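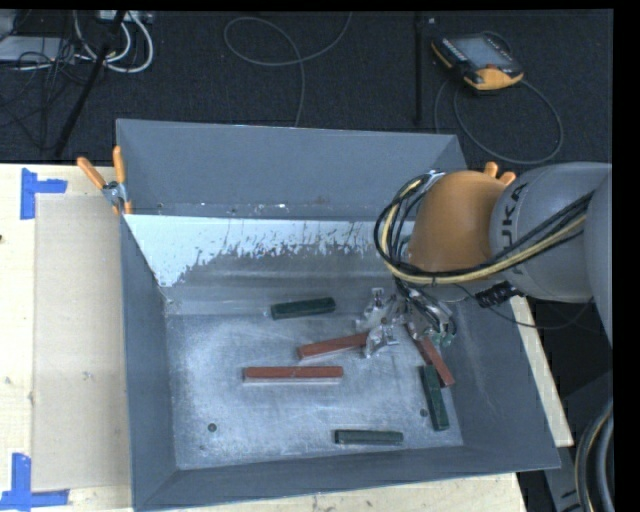 *Green and red bars in the metal bin at Bremby's trial bench, with the gripper down among them.*

The arm was the easy part of the budget. When Bremby, a small parts-handling shop, started planning its first picking cell, the quote for the robot took up one tidy line, and everyone went home that evening feeling rather pleased. Then came the rest of it — the gripper, the cables, the bench, the bin, the clamps to keep the bin where it was put — and the spreadsheet grew to 43 lines before anybody had thought to price the training.

If you're heading down the same road, and I do hope you are, my advice is to budget for the bench first. Bremby borrowed a planning sheet from its neighbours at Druvano, who had been through all this the November before, and it asked wonderfully dull questions. Where will the pendant live? Who pays for a spare set of fingers, and how long do they take to arrive? The spares quote from Chauvin came in at eight weeks, which would have been an awfully long time to stand beside an idle machine with a cup of tea.

The shop also set aside 312 hours of staff time for the trial, a figure that raised a few eyebrows (mine included!) and that I've since come to think of as the most sensible entry on the page. The second cell, planned with Fokidano, goes out for quotes once those hours are spent.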